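Search this site
Type and press Enter

Bench Test Technician, Auxiliary Vehicle Lighting
2 min read
Posted 20 September 2019

Nultgate assembles battery isolators and wiring harnesses for aftermarket vehicle lighting. The Onov plant has one opening for a bench test technician on the harness line.

The technician tests relay harnesses for light bars and beacons before packing. Work includes continuity and voltage drop checks under load, crimp pull tests, and sealing checks on connectors. Results are entered in Lulley, our test log. Current output is 575 harnesses per shift, and over 2,000 part numbers are active.

Required:
- 3 years in electrical test or auto electrical repair
- Able to read wiring diagrams and use a multimeter and clamp meter
- Able to tell wire colors apart
- Able to lift a full reel onto the rack with a hoist

Useful but not required: soldering certificate, experience with 24 V truck systems.

The position is full time, day shift. Training on the Amaral load bench is given on site and ends with a practical test.
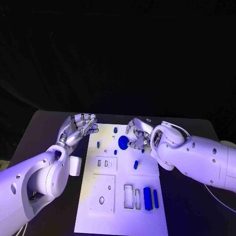
Starting pay depends on test experience. Tools and safety shoes are supplied. Applicants should send a resume and one work reference to Bimla Bhatia, Test Department, quoting job number 193. Interviews include a short fault-finding exercise on a 12 V harness. The position stays open until filled, with a start no later than March.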